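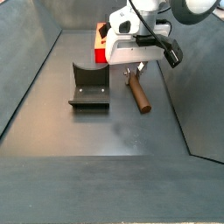
Ileana Chiriac perguntou se aquilo também sabia desistir. Assim, alto, da segunda fila, antes de o homem da Nident ter acabado as boas-vindas. Ele riu-se. Disse que havia um tempo limite, que ao fim de tantos segundos o braço largava e recomeçava. Ela disse que não era isso que tinha perguntado.

Eu estava ao lado dela. Quis sumir.

Domingo, dia aberto, parque de estacionamento cheio. Viemos no autocarro da Plokley, trinta e tal pessoas da montagem, sandes no saco, crachás com o nome mal impresso. O meu dizia VASILU. Não reclamei. A Ileana riscou o dela e escreveu por cima a caneta, maiúsculas, o nome inteiro, e ainda meteu a secção.

Corredor comprido. Cheiro a tinta nova. Café em copos de papel, fraco. Numa parede o número 3000 em letras enormes, e por baixo, pequenino, "horas sem paragem". Ninguém perguntou de quê.

A sala da demonstração era a última. O braço branco, a caixa cinzenta aberta em cima, lá dentro o bloco vermelho dos buracos e o suporte preto. O homem chamava-se Enache, tinha a camisa metida nas calças só de um lado e falava depressa, quase tanto como eu escrevo isto. Explicou que a tarefa era simples. Peça, buraco. Peça, buraco. Que uma criança de dois anos fazia, que por isso mesmo era dificil.

- E a criança ganha quanto? - a Ileana outra vez.

Risos. Ele também, um bocado atrasado.

O braço desceu. A sala calou-se toda e foi estranho, tanta gente calada a olhar para uma peça castanha do tamanho de um dedo, sei lá, de dois dedos. Pegou. Subiu. Parou um instante por cima do bloco, e naquele instante eu pensei na minha mãe a enfiar a linha na agulha, a língua de fora, a luz da cozinha. Depois tocou na borda. Falhou. Voltou a subir um nadinha, rodou, tocou outra vez.

- Está a sentir - disse o Enache. - Ele não vê muito bem de cima, sente.

A Ileana não disse nada. Olhei para ela. Tinha as mãos juntas à frente, e os dedos da direita mexiam-se, pouco, um rodar de nada para a esquerda. O mesmo gesto. Vinte e dois anos a meter pinos no conector da Seltine, de olhos fechados se fosse preciso, a conversar das novelas. Os dedos dela estavam a fazer a peça sozinhos.

Mais à esquerda, murmurou. Não era para mim.

O braço foi para a direita.

Mais à esquerda, homem.

Terceiro toque. Entrou. 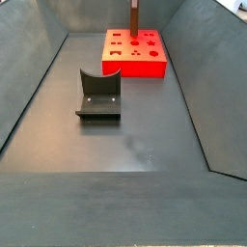

Palmas. Eu também bati, bate-se sempre. Alguém lá atrás assobiou. O Enache agradeceu como se tivesse sido ele e depois abriu às perguntas, e as perguntas foram as do costume: quanto custa, quanto gasta, se faz barulho, se dá para pôr a fazer café. Respondeu a tudo menos ao custo. Disse que na semana anterior tinham feito 696 tentativas e que podíamos ver a folha se quiséssemos. Quem é que quer ver uma folha num domingo.

A Ileana quis.

Deu-lhe a folha, ou melhor, deu-lhe um tablet com a folha, e ela sentou-se numa cadeira encostada à parede com aquilo nos joelhos e os óculos na ponta do nariz. O grupo seguiu para o lanche. Eu fiquei. Não sei porquê. Fiquei.

- Olha aqui - disse ela. - Estes são os que falhou. Falha sempre no mesmo sítio.

- E depois?

- E depois ninguém lhe disse.

Levantou-se e foi direita ao homem, que já estava a enrolar um cabo ou a fingir. Explicou-lhe. Com as mãos, primeiro, depois com uma caneta, a caneta a fazer de peça, a tampa a fazer de buraco. Que não se empurra. Que se encosta o canto e se deixa cair o resto. Que se roda antes de tocar, nunca depois, depois já está presa e o pulso é que paga. Mostrou-lhe o pulso. A cicatriz da operação, branquinha.

Ele ouviu. Isso tenho de dizer, ouviu mesmo, foi buscar um caderno. Pediu-lhe para repetir. Pediu se podia agarrar a peça e fazer ela, devagar, com o braço parado ao lado.

Fez. Uma vez. Nem olhou.

- Outra vez, por favor.

Fez outra vez. E outra. À quarta ele já não escrevia, só olhava, de boca um bocado aberta, e eu percebi o que estava a acontecer e não gostei. Puxei-lhe pela manga.

- Ileana. O autocarro.

- Já vou.

- Estás a ensinar-lhe.

Ela parou com a peça na mão. Olhou para mim, depois para o braço, branco, quieto, educado. Pensei que ia pousar aquilo e vir embora. Pensei que ia dizer uma coisa daquelas dela.

- Alguém me ensinou a mim - disse. - A Dona Rute. E eu fiquei-lhe com o lugar.

Não soube o que responder. Ainda não sei, para dizer a verdade.

O Enache perguntou se ela voltaria num dia de semana, pagavam a deslocação. Ela disse que pagavam a deslocação e a hora, e que a hora dela eram 200. Disse o número sem pestanejar. No recibo da fábrica a hora dela não chega a uma fatia disso, eu sei porque a minha é igual. Ele disse que tinha de falar com alguém. Ela disse que falasse.

No autocarro foi à janela. As sandes já secas, o motorista com o relato do jogo baixinho. Atrás de nós discutiam se daqui a um ano havia linha ou não havia linha, um dizia que sim, outro que só para os da manutenção, o mais novo dizia que se ia embora de qualquer maneira, para o frio, para as estufas, para onde calhasse.

- Pediste 200 - disse eu.

- Pedi pouco?

Pensei nisto até à rotunda. Ela adormeceu antes, com a cabeça a bater no vidro. No colo a mão direita, meia aberta. De vez em quando os dedos rodavam. Para a esquerda, e só depois desciam.

O telemóvel dela tocou às 18h e tocou até ao fim. Um número que eu não conhecia. Não a acordei.

Por Sânziana Vasiliu
Novembro

41 partilhas - 3 comentários

marta_l
A minha tia fez conectores a vida toda e também tinha a cicatriz no pulso. Li isto de pé na cozinha. A parte da Dona Rute ficou-me.

Quim do Torno
Bom texto mas uma coisa, quem percebe disto sabe que se roda enquanto encosta, nem antes nem depois. De resto está certo, o pulso é que paga.

anónimo
então e atendeu ou não atendeu?? há segunda parte?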